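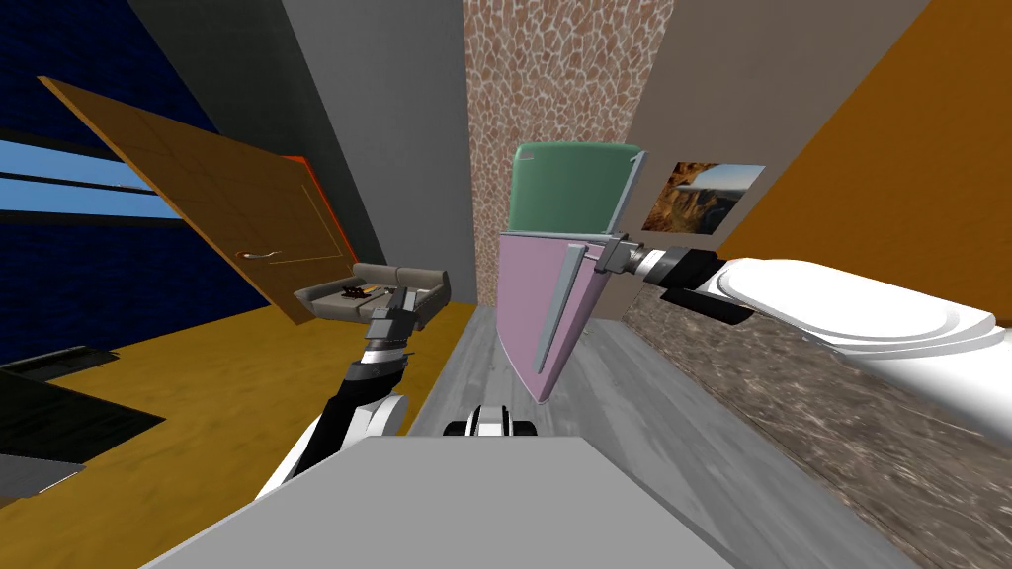
Figure 4. Visitor display, robot view: right gripper at the lower section of the cabinet, left gripper near the sofa.

Section 4. Running the open day demonstration

Use this section when you show the Undcombe simulator to visitors. It assumes that the software is installed and that you have finished the display checks in Section 3. For regular test sessions, go to Section 5 instead.

The demonstration uses the Orum apartment room. Visitors watch the large screen while one operator works the two arms from the desk. A session has room for 48 visitors, standing or seated.

4.1 Before the doors open

1. Turn on the display computer first, then the operator desk. Wait for the desk to show READY.

2. On the Start page, choose Rooms, then Orum. Loading can take 65 seconds. Do not press Load a second time while the bar is moving.

3. Set the view to Robot. Visitors should see both arms reaching into the room, with the flat gray top of the robot's body along the bottom of the screen.

4. Check that the colors are correct. The floor on the sofa side should be a warm yellow-orange, and the lower part of the tall cabinet should be lilac-pink. If both look gray, the display is still in power-saving mode. See Section 3.6.

5. Set Arm Speed to 4. Higher settings are hard to follow on a large screen.

6. Move each arm a short distance in every direction, then press Home.

Note: Home returns the arms only. It does not put the room back in order. Use Reset Room for that.

4.2 Showing the cabinet task

1. Tell visitors which arm will move first. Left and right are always given from the robot's side, so the right arm comes in from the right of the screen.

2. Move the right arm toward the cabinet. Slow down before the finger plate reaches the lower section.

3. Turn the wrist until the long finger plate is upright and lies along the front face.

4. Watch the contact light on the desk. Green means light contact. Amber means the push is near the limit.

5. Hold the position for a moment so that people at the back can see it, then go on with the push or pull you have chosen in the task list.

Caution: If the light turns red, release the handle at once. The arm will stop, but the cabinet may be left in a position the task list cannot use. Press Reset Room before you try again.

Note: The marbled countertop is close to the path of the right arm. Keep the elbow high when you back away from the cabinet.

4.3 Showing the sofa task

1. Leave the right arm where it is, or send it Home. Either is fine for this task.

2. Bring the left gripper to a point just in front of the sofa seat. The target is the small dark item on the cushion, near the left end.

3. Open the fingers, lower the gripper, and close slowly. The item is flat, and it often takes two or three tries to get hold of it.

4. Lift straight up. Do not drag the item over the armrest.

If you move both arms together, the desk will beep whenever the grippers come too close to each other. Visitors sometimes take this for a fault – explain the sound before you start.

4.4 Letting visitors try

1. Switch the desk to Guest. This limits the reach of both arms and locks the task list.

2. Seat one visitor at a time. Adjust the chair before the handles.

3. Start with the left arm only. Small children may need to stand.

4. Press Reset Room between visitors.

Caution: The room is simulated, but the handles on the desk are real and push back. Keep long sleeves, lanyards, and bag straps clear of them.

4.5 Closing down

1. Press Home and wait for both arms to stop.

2. Save the session log if you want to keep it. The log holds 800 entries and then writes over the oldest ones.

3. Switch the desk back from Guest to Operator. The Győri training room shares these settings, and the next group there will find the task list locked if this step is missed.

4. Turn off the operator desk, then the display computer.

For spare handles and desk covers, contact Wurkia and give the desk number printed under the right armrest.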